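Levilix Jurville Site – Hand-Held Gripper Walkthrough, October
Form 2578, with comments
Completed by: Irfan Talpur

The form allows one line per comment. I have used more. The column marked "N/A" has been retired at my request, after the last inspector used it for the fire exits.

SECTION A – BEFORE ANYONE PICKS ONE UP

A1. Operator has read the current handling rules.
Pass. All of them have signed. One signed twice, in different pens, and I chose to take that as enthusiasm.

A2. Gripper checked for cracks, sharp edges and loose fasteners.
Pass with comment. Checks were done and logged. The log says "fine" 137 times. I would like to see an occasional "good" or even "fingers a bit stiff," so I know somebody is looking.

A3. Finger pads clean and seated.
Pass. Wipe with a damp cloth. The Proslow cleaner is for floors and should go back to living near a floor.

A4. Marker block firmly attached, print clean and flat.
Pass. Please stop writing initials on the markers. The tracking software does not care who you are.

A5. Battery packs charged on the approved shelf.
Fail. Two packs were charging on a windowsill behind a curtain. Moved while I was there. The approved shelf had a sandwich on it.

SECTION B – THE OPERATOR

B1. Long hair tied back, lanyards off, sleeves clear of the fingers.
Fail. The rule says "before pickup," and people keep reading it as "at some point today." Hair ties are now in a jar by the sign-out sheet.

B2. Break taken every 20 0 grasps or at the alarm, whichever comes first.
Comment. The form really does print it like that, with the gap. Read it as 200. Liem has been told.

B3. Operator can name the stop procedure without looking at the card.
Pass, mostly. The answer is "open the fingers, lower the tool, say stop." "Drop it" is quicker but comes with paperwork.

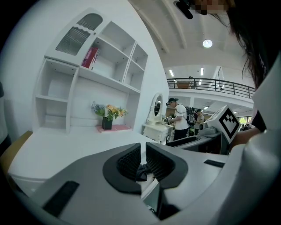

B4. Wrist or shoulder discomfort reported.
Two reports, both minor, both made only after I asked a second time. Reporting a sore wrist does not count against anyone. Hiding one for a month counts against me.

SECTION C – THE ROOM

C1. Walking routes agreed before recording starts.
Pass with comment. An operator watching the fingers is not watching the floor. If you need to cross behind someone, speak first. Humming has been suggested and is acceptable.

C2. Breakable items moved or listed.
Open. The list exists but was last updated for a different furniture layout. Anything glass goes on it, mirrors included.

C3. Bystanders told that recording is under way.
Pass. Notice on the door, at eye level – provided you are quite tall. Lower it.

C4. Faces blurred before files leave the site.
Pass. Spot check on batch 1171, no misses found.

ACTIONS
A5: clear the charging shelf and keep it clear. Shift lead, today.
B1: hair check added to sign-out. Shift lead.
B2: corrected form from Liem, without the gap.
C2: new breakables list before the next session.
C3: move the notice down.

Result: conditional pass. Reinspection when the actions are closed, at 9:30 in the morning, and I will be looking at the shelf first.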